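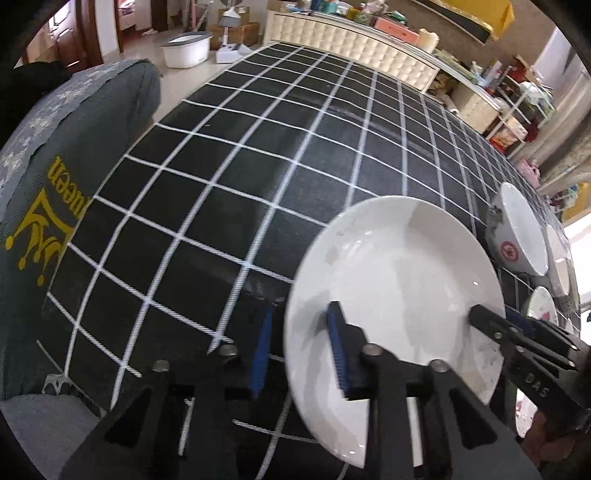
White plate on a grid-pattern tablecloth.

Frequently Asked Questions: Tableware Loans and Event Rentals

The Linulano Community Lending Library makes household and event items available to registered members. The answers below apply to the tableware collection. For tools, tents and folding chairs, please see the separate pages.

Who may borrow from the collection?
Any adult resident who holds a current membership card may borrow. Schools and nonprofit groups may register under a group account, which must name one responsible person.

How many pieces may I borrow at one time?
Individual members may borrow up to 62 pieces per loan. Group accounts may borrow up to 566 pieces, subject to availability. Larger requests must be made in writing and are reviewed case by case.

How long is the loan period?
The standard loan period is seven days, counted from the day of pickup. One renewal is allowed if no other member has reserved the items.

Can I choose the pattern or color?
Members may state a preference when placing a reservation. Matching sets are limited, and we cannot promise that every piece in a large order will be the same. Plain white is the easiest to supply in quantity.
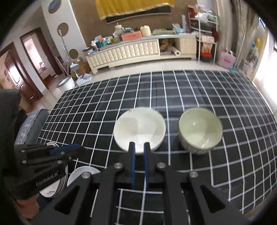
A white bowl and a pale green bowl, side by side.

Do I need to wash items before returning them?
Yes. All pieces must be washed, dried and packed in the crates provided. A cleaning fee is charged for items returned with food on them. Light stains from tea or coffee should be reported at the desk but do not lead to a fee.

What happens if something is broken?
Please keep the broken pieces in a sealed bag and report the damage when you return the loan. Replacement charges are listed on your loan agreement. Members are asked not to buy a substitute on their own.

Are the items safe for the microwave or oven?
Treat all pieces as unsuitable for the oven. Items that may be used in a microwave are noted on the crate label.

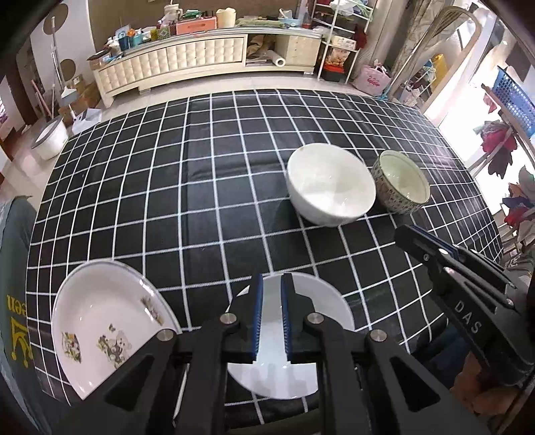 Bowls of different sizes and finishes.

Do you accept donations?
Donations are accepted on Monday afternoons at the Toprak Street entrance. Chipped or cracked pieces cannot be taken. The tableware collection will be closed to donations in February for the yearly inventory.

Is delivery available?
Delivery is offered to group accounts only and must be booked at the time of reservation.

Whom should I contact with other questions?
Questions about reservations should be addressed to Azadeh Mohammadi, Loans Desk. Questions about group accounts and fees should be addressed to Mélanie Perron, Member Services.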